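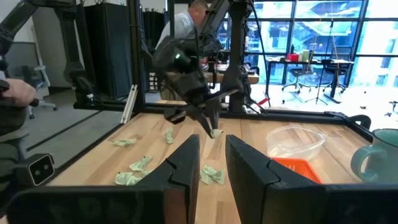

## Vureldale Community Exchange: handling of paper notes at the counting table

**1.** The Exchange reminds members and stallholders that the spring collection of paper notes closes on 12th March. Notes received after that date will be held over to the April count. Posts in this thread set out the arrangements.

**2.** A large share of the notes handed in reach us crumpled. Pale green paper wadded into a tight ball takes far longer to sort than a note with a single fold, and the printed markings are often hidden until it has been opened out by hand.

**3.** Members are asked to open and flatten each note before handing it in. A note need not be perfectly smooth. It should lie on a table without rolling, with the printed side visible. Please do not iron notes or tape them.

**4.** Notes are spread on the bare wooden tabletop and picked up one at a time. They are not to be gathered by the handful. Two wads pressed together are easily taken for one, and this accounted for most of the corrections made after the last count.

**5.** Clear plastic container: notes that have been opened and checked. It must be empty when a count begins. Orange basket: notes that are torn, heavily marked or otherwise in doubt. The basket is emptied by Biljana Kolev only.

**6.** Mugs are permitted at the right-hand end of the table, beyond the containers. They should not be moved towards the notes while a count is in progress. Mr Radomir Atanasov has asked that this be repeated.

**7.** The previous collection came to 3,448 notes, of which 13 were set aside as unreadable. Holders of those notes have been contacted where a name was supplied. Unclaimed notes will be withdrawn at the end of April.

**8.** Stallholders returning more than 1,000 notes are requested to arrange a time with Mr Dušan Petek in advance. Bundles should be made up with paper bands. Rubber bands leave the outer notes curled and will be removed on receipt.

**9.** Members have asked whether a damaged note keeps its value. It does, provided that more than half of the note is present and the serial number can be read. Both pieces of a torn note should be handed in together, in an envelope.

**10.** Revised guidance, now 16 pages, is available at the front desk and from the Janevski reading room. Corrections to the printed text may be sent in writing to Mr Bujar Vukčević.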